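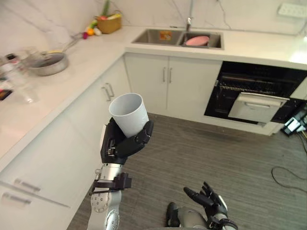 Kitchen work with a two-handed robot: a paper cup held beside the sink run.

Call for participants: household chores study, Harkbridge

The Harkbridge Household Automation Unit invites adults who keep house, or who have been paid to do so, to take part in a study of whether machines can yet carry out ordinary kitchen work to a standard that people would accept in their own homes.

Claims made for domestic robots vary widely. Clearing a worktop, rinsing a plate or putting away glasses is simple for most adults and remains difficult for a machine, particularly where objects are light, see-through or easily crushed. The study, known as Iser, asks people with everyday experience to judge the results. Our collection of 3,352 recorded attempts at kitchen tasks has so far been marked only by engineers, and we wish to know whether householders would mark it differently.

What is involved

Participants attend 2 sessions at our Skilard building. In the first, you will carry out a short set of chores in the test kitchen at your own pace. In the second, you will watch recordings of a robot attempting the same chores and mark each one as acceptable, acceptable with correction, or not acceptable. You will also be asked which jobs you would hand over, and which you would prefer to keep — whatever the machine's performance.

Who may apply

We are seeking 30 participants aged 18 or over. No technical knowledge is required. Applications from cleaners, carers, catering staff and people with reduced grip or mobility are especially welcome. Current employees of Harkbridge and members of their households are not eligible.

Payment and consent

Travel costs within the region are refunded. A fee is paid at the end of each session. Participants may withdraw at any time and retain the fee for any session attended.

How to apply

Please write to Embla Rønning, Study Coordinator, Room 523, Skilard, stating your experience of household work and any access needs. Questions about consent or data should be addressed to Muthu D'Souza. Applications must be received by October 12, 2023.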